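Subject: Re: [camar-users] Memory insertion with the new search policy
From: Jean Gourlay
Date: April 12, 2023

Great news from the PC bench, Ultan!

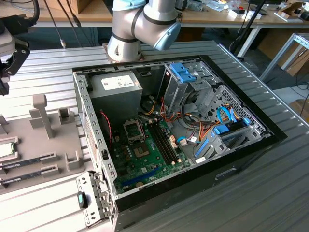 On January's numbers

Ultan Carroll wrote:
> The spiral search got 35 of 159 insertions. Is it worth
> training on force only, or do we need the wrist angle too?

You want both! I added wrist angle to the policy input, retrained on 500 demos from the Udby set, and the memory modules are going in far more often, with only 2 jams in the whole last batch. I love how it rocks the module a little before pushing.

The CPU is still open. The chip starts in the printed tray, and I want to try the same trick over the socket before we touch any cables. Checkpoints are on Mulligan if you'd like to play with them.

Jean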